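### 3.2 What people told us about mending

I went into the Flelldale survey expecting people to talk about money – and they mostly talked about time. Of 61 households, only seven mended anything monthly.

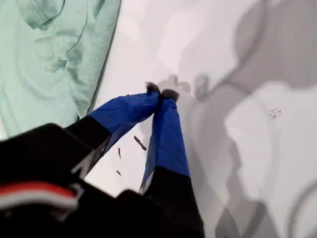 One reply from Tolon put it bluntly: I'd sew more if hems didn't eat my whole Sunday. I heard that a lot, and I love how plain it is!

Soft towel-like fabrics came up most (Figure 2).

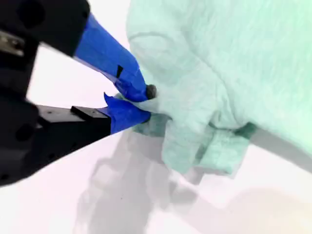
### 3.3 Limits

We only asked adults.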